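3.2 The packing table and what is kept on it

Most of the households and small shops we wrote about in Section 2 do their packing wherever there happens to be a free surface, and we were glad to find that this habit is a good deal more orderly than it sounds. A dining table gets cleared after breakfast, a box is brought up from the basement, and by lunchtime there is a parcel on its way to somebody's niece. Over the course of the study we collected 317 packing diaries from people who sell or give away small secondhand toys, and after setting aside the ones that were too short to use (a few had only a date and a shopping list, which we enjoyed reading all the same) we were left with 306. What follows draws on those, together with our own long afternoons of packing in the Sirneck workroom.

The first thing the diaries taught us is how much the box matters, and how early in the job it is chosen. Writers in the Trirkance group, who mail toys nearly every week, usually picked the box before they had decided what was going into it. They liked a low box with a wide opening, because they could see the whole bottom of it while standing, and they liked to line it before anything else was done. Paper was by far the favorite lining. It was crumpled by hand, opened out again a little, and pressed into the corners, and several people wrote with real affection about the sound it makes. The Asow group, who pack mostly around the holidays, were more inclined to fill the box first and push paper into the gaps at the end, and they were also the ones who complained most often of running out.

The second thing is the matter of where the toy waits. In our workroom we settled on a simple arrangement that many of the diary writers already used without giving it a name: the box goes to the left, set at whatever angle suits the person, and the next toy lies out on the bare wood beside it. Figure 4 gives the arrangement with one small toy out. We tried cloths and trays under the toys for a while in August, and although they were pleasant to look at, they slid about and had to be straightened between parcels, so we went back to the plain tabletop and never regretted it. 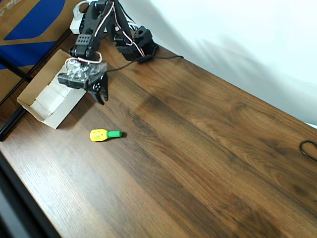
Figure 4. The packing table, with the open box, lined with crumpled white paper or packing material, at the left and a yellow and green toy lying on its side on the wood.

3.3 Small toys with an awkward shape

Toys that are thick at one end and narrow at the other came up again and again in the diaries, and they deserve a few words of their own. A block or a book tells you more or less how it wants to lie in a box. A toy with a rounded body and a thin end leaves a person turning it this way and that, and 25 of the diaries mention taking such a toy back out at least once to try again. The commonest advice was to make a hollow in the paper for the larger end and let the narrow end rest a little higher, with a loose twist of paper laid over the top.

We followed this advice ourselves and found it sound, with one small addition borrowed from the Ene group. They lay the toy down on the table in the same direction it will have in the box, so that it can be lifted straight across without turning. Only seven of their diaries describe doing it on purpose, but once we had picked up the habit we found it hard to pack any other way. Handwriting on the toys was left as it was. Our diary writers were of two minds about cleaning it off before mailing, and we return to that question, which drew some surprisingly strong feelings, in Section 4.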